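Trodex Ribbed Finger Pads, Revision 2 (set of two, orange)
Part number 466. Replaces part number 465.

Last updated: October

If you've come to this page because you received our letter about part 465, welcome, and thank you for reading it! Please take the old pads off your gripper before you do anything else, and then come back and have a look through what follows. If you're simply shopping for new finger pads you are welcome too, though we do hope you'll read the part about the fault, as it will tell you a good deal about how these pads ought to be looked after.

Part 466 is a pair of soft orange fingers with ribs running across the inside, made to fit our white two-finger gripper housing. The ribs give a little when they meet something round, so the finger wraps itself partway around the object and you don't have to squeeze as hard. People use them for cups, pens, small tools and all the odd-shaped bits and pieces that end up on a workbench.

So, what went wrong. On a Sunday evening Ottó Katona was running a long handover test in our Batville shop, with one arm passing a part across to the other, and a rib on the holding finger split close to its root. The finger folded outward and the part dropped onto the table. It was a light part and no harm was done, but the controller still believed it had a good grip and carried on with the whole handover with nothing in its fingers. We didn't care for that one bit.

Two-arm work on the bench, with the orange fingers fitted:

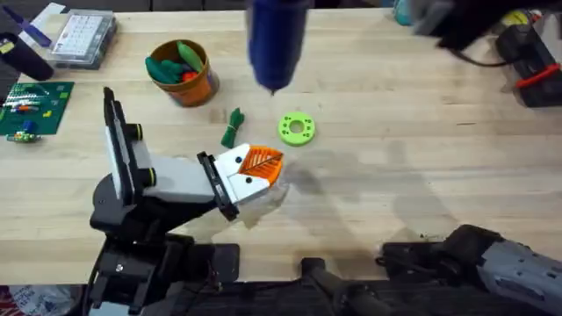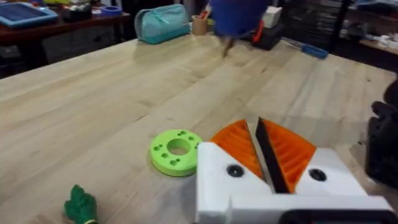
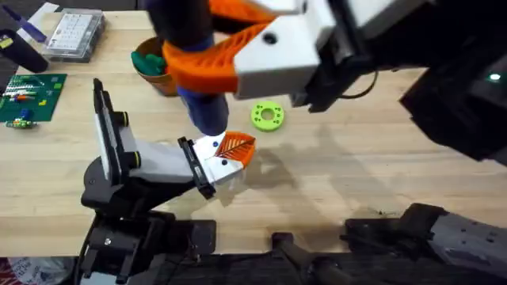 Lanying Luo cut the broken finger open the next morning and found the trouble in the inside corner where the rib meets the back wall. We had made that corner too sharp. Every time the finger bent, the strain gathered in the same little spot, and after more than 2,000 closings it gave way. She then went through the pads we still had in the stockroom and found the same sharp corner on all of them, and that was the end of part 465 as far as we were concerned.

On part 466 the corner is rounded and the back wall is a touch thicker. The mounting holes haven't moved, so the new pads go on with the screws you already have. Tighten them until they're snug and then stop, please, as a squashed pad won't bend evenly.

We have also changed the grip check in the Lilora control software. It used to look at the fingers once, as they closed, and now it keeps looking for as long as the arm is carrying something. If the grip is lost, the arm stops where it is and waits for you. Please install the update along with the pads, and keep your hands out of the space between two arms until both have been stopped, even if it's only a dropped pen you're after.

Look the ribs over before each long run, bending each finger gently with your thumb. A pale line at the root of a rib means it's time for a new pair.

Owners of part 465 get the replacement set free, postage included. Write to Nikau Kingi at the Batville parts desk with your order number, and there's no need to send the old pads back unless one of them has split, in which case Lanying would dearly love to see it.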